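The arm that would not let go

When the Pedent stopped in October, it stopped with its fingers shut. Between them was the corner of a zippered document folder, and for the best part of an afternoon at the Lai records office the folder stayed there, half on the bench and half in the air, while three people read the manual.

No one was hurt, and the company that sells the arm would like that to be the first thing you hear. I'd put it further down. A machine that grips has one safety job that comes before all the others, and that is to let go when it's told. This one was told by the release button, then by the tablet, then by the big red stop on the wall, and held on through all three.

The Pedent was bought to do a dull job. Curano, the firm that runs the records contract, has a backlog of old folders and binders that need to be opened, flattened, photographed page by page and closed again. People do it well and get sore wrists. The sales pitch was that an arm could do it overnight. It was shown off on 50 folders chosen by the seller, all of them the same make, and it opened every one.

The real shelves aren't like that. There are folders with snaps, folders with elastic, folders with a zip that runs most of the way round and sticks at the corner. There's plastic that has gone cloudy and plastic that throws the light straight back. The arm finds its edges by camera, and on shiny black material it sometimes found an edge that was only a reflection. Then it would pinch at nothing, or pinch too deep and take the sleeve along with the cover.

The log makes dull reading until you reach the numbers. Out of 1887 folders tried before the fault, the arm finished 1474 without help. Curano calls that a promising start. I'd call it 413 times somebody had to walk over and sort it out, which is a lot of walking for a machine meant to work while everyone was in bed.

What failed on the day was small. The controller, a unit sold under the name Modness, lost track of how far the fingers had closed. Rather than guess, it froze them where they were. In a lot of factories that's the right choice, because you don't want a gripper dropping an engine block on someone's foot. The stop button did the same thing by design: it cut the drive and left a spring brake on. So the stop worked, if you ask the maker. It stopped everything, including any chance of opening the hand.

The manual does cover this. There's a manual release under a plate at the wrist, and it needs a hex key. The key was in a drawer in another room. Had it been a sleeve cuff in there, or a finger, the walk to the drawer would have felt a good deal longer.

Curano's report runs to many pages and spends most of them on the lighting. It suggests a matte cloth for the bench and a software update for the camera. Both may help with the false edges. Neither has anything to do with a hand that won't open, and I had to read to the second-last page to find a line about moving the hex key – it now hangs on a hook beside the bench, on a red cord.

The job itself, meanwhile, has gone back to the old method. Fold the cover out, hold the left side by its border, press the right side flat, wait for the plastic to settle.

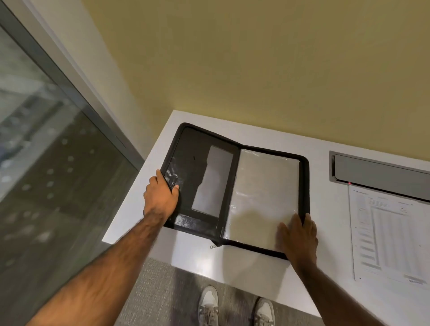

One reader who works with a similar arm wrote to say I was being hard on the brake, and that she'd take a gripper that locks over one that drops things any day of the week. What bothered her was the training. At her shop every new starter has to free a stuck glove from the fingers before they're allowed to run the thing alone, and the first try is always slower than they expect.

It's a fair point about the brake, and I'll take it. But her shop had the glove drill and the Lai office didn't, and the arm was sold to both kinds of place with the same brochure. A records room is full of people who know paper. They were told the machine was safe to stand beside, and they took that to mean the red button would fix whatever went wrong.

The Pedent is due back on the bench once the update is in. Curano says it will run in daylight hours to begin with, with a person in the room. I asked whether the update changes what the stop button does to the fingers. The answer was that the stop button meets the standard. I asked again, and was sent the brochure.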